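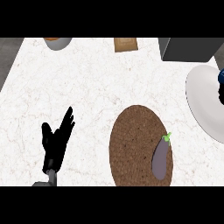

White marble countertop with fine veins in pale brown and grey. Computer-generated image.

Helmy opens its collection of kitchen worktops to small workshops

23 Jul 2021 - Helmy, the supplier of natural stone for kitchens and bathrooms, announces today that its full worktop collection can now be ordered by independent kitchen fitters and small joinery workshops. Until now the collection was sold only to building companies, with a minimum order of 80 slabs.

Under the new conditions a workshop can order one single slab. The collection has 287 references in marble, granite and limestone, and all of them are included in the offer. Each slab is photographed before the sale, so the customer can choose the exact piece and reserve it for six days without payment.

"Small fitters have asked us for this during many years," says Anqi Xue, commercial director of Helmy. "They do one kitchen at a time, and their clients want to see the veins of their own stone before they decide. We had the stone, but we did not have the way to sell it to them."

The service was tested in May with a first group of workshops. Following their remarks, Helmy has simplified the order form and has added a cutting service for sinks and hobs. The cutting is made in the Flurier warehouse, where the slabs are also stored and checked before they leave.

Delivery is free of charge within 200 kilometres of Flurier. For longer distances the transport is calculated with the order and the price is shown before confirmation. The slabs travel upright in returnable crates - a deposit is asked for each crate and is paid back when it returns.

Helmy also publishes a short guide on the care of marble at home. It explains how to seal the surface, which cleaning products to avoid and what to do with stains of lemon, wine or vinegar. "Marble is not difficult, but it asks for some attention," says Hajar Zerouali, who wrote the guide. "We prefer that the client knows this before the purchase."

The guide is free and can be requested in printed form with any sample order.

Press contact: Hajar Zerouali, Helmy press office, Flurier
Samples and price list are available on request.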